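Soson Toy and Tool Library: progress report to the Dristeo Fund

Print this page | E-mail this page

December 31, 2018
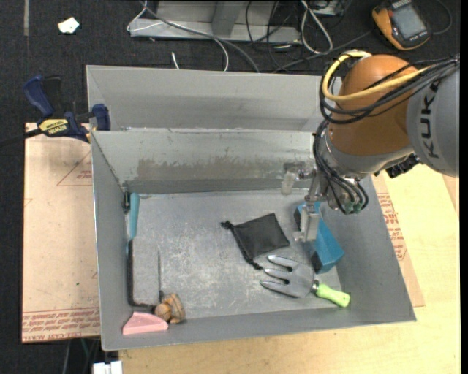
Sorting bin with a garden fork, a black drawstring pouch and a long blue block.

Dear Hui-mei,

We have had a really good stretch since April, and I'm so pleased to be writing this one! The short version is that the sorting room works. Returned items no longer sit in carrier bags under the counter, and members can borrow from the garden shelves as well as the play shelves, which was the whole point of your grant.

The bins

When we last wrote, everything that came back went into one heap by the door. Now every return goes into one of the grey metal bins on the sorting table first, whatever it is, and gets looked over before it goes anywhere near a shelf. The bins were second-hand and they have the scratches to show for it, but they are deep enough for hand tools and they wipe clean in a minute. We did consider plastic ones. Rostislav was against it from the start (he had cracked two at his last job) and I'm glad we listened.

Mixing play things and garden things at this first stage worried a few of us. In practice people return both together, often in the same bag, and splitting them at the counter held up the queue. A fork and a block can share a bin for an afternoon. What they can't do is go back out on the same shelf, and Yi-chun's coloured tags have sorted that out.

Lending

We now have 389 items in the catalogue, all with a number and a condition note. The hand tools have been the surprise of the year — small forks and trowels go out nearly as soon as they come back, even in the cold months, mostly to people with window boxes and tubs. The big building blocks are still the favourite on the play side. Sets with missing pieces are lent as "part sets" at no charge, and families seem perfectly happy with that.

The drawstring pouches were Oi-ling's idea, for keeping small parts with the thing they belong to. They do the job very well, although they come back empty more often than we'd like. We are going to sew a label into each one with the item number and a list of contents. King-fai has tried iron-on labels and they peeled.

Open sessions

We ran 26 open sessions in the period. Two were cancelled because the heating failed, and both were made up later. The Lo Street evening session is the busiest by a long way. The morning one at Durar Hall is quieter, but people stay and talk and mend things, and we'd like to keep it going even if the figures look thin next to the other.

What hasn't gone so well

The repair shelf is too full. We take in handles, hinges and wheels faster than we can fix them, and four items have been waiting since April. King-fai would like a proper vice and I think he should have one. We also underspent on shelving and overspent on tags and string; the table you asked for is attached separately, and I'm happy to talk it through.

Next

Pouch labels by the end of the winter, then a second sorting table so that two people can check returns together. After that we want to start lending full-sized spades, once we've worked out where on earth to keep them.

Thank you again for backing this. Do come and see it on a Lo Street evening if you can!

Yi-chun, Oi-ling and Rostislav have all read this and send their best wishes.

King-fai Hsu has the spending receipts if you need them.

Related items
Soson Library: first report to the Dristeo Fund
How to borrow: a guide for new members
Durar Hall mending mornings
Part sets: what's missing and can you help?
Lo Street evening session, opening times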